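Care of White Work Surfaces: A Conversation With a Table Finisher

The finisher who answers for the worktables at Breathnach keeps a maintenance log and reads from it when asked a question. We met on a Thursday in the firm's Retelmont workshop to talk about pale, matte tops with a light wood border, a type that shows every mark and is often cleaned badly.

"Matte is harder than gloss," she said. "Gloss you can wipe in any direction. On matte, if you press, you polish, and then you have a shiny patch that stays."
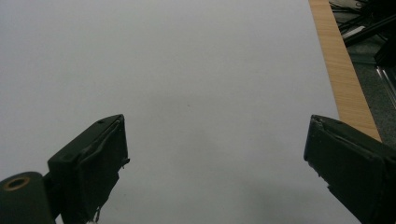
White matte top with its light wood edge.

Her first rule concerns the joint between the top and the wood. Water gets in there before it gets in anywhere else, and the border swells along its inner side. She wipes toward the middle of the table and dries the edge separately with a second cloth.

"People flood it. They pour from a bottle. A damp cloth holds enough water for the whole top."

The firm looks after 14 tables of this type on a fixed schedule. Each one gets a dry wipe daily and a damp wipe after use. Once a month it gets a wash with a mild soap called Drultus, mixed at 3 milliliters to 200 milliliters of water. She measures it with a syringe. Stronger mixes leave a film, she said, and the film picks up gray from sleeves and cuffs.

On sponges she was specific. A flat block is better than a rounded one, as it spreads the pressure over its full face. She uses the soft side only and cuts a new block when the corners start to crumble.

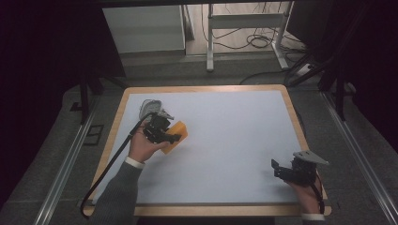 "Clear the top completely before you start. If you work around a cup, you get a ring of old dirt where the cup was, and next time you scrub the ring."

She does not use abrasive powder at any dilution. For ink she allows a small amount of alcohol on a cotton pad, held in place for a few seconds and lifted straight up. For dried glue she uses a plastic scraper at a low angle. Metal blades are kept in another room.

Scratches are a separate matter. A fine one can be left alone. A deep one is filled with Flukow paste, leveled, and left overnight. The paste is sold in a single white, which she considers slightly too warm for a blue-gray top.

"You will see the repair if you know where it is. I write down where it is."
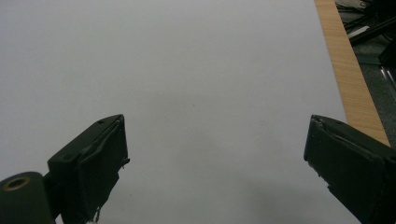
Inspection is done under low side light, with the overhead lights off. She looks along the surface from one short end and then from the other. A speck is tested with a fingernail first. If it moves, it is dirt. If it stays, it goes in the log with a measurement from the two nearest edges.

The log also records each wash. After 100 washes she checks the wood border again and decides if it needs a new coat of oil. She applies the oil with a folded cloth and keeps it a finger's width off the white.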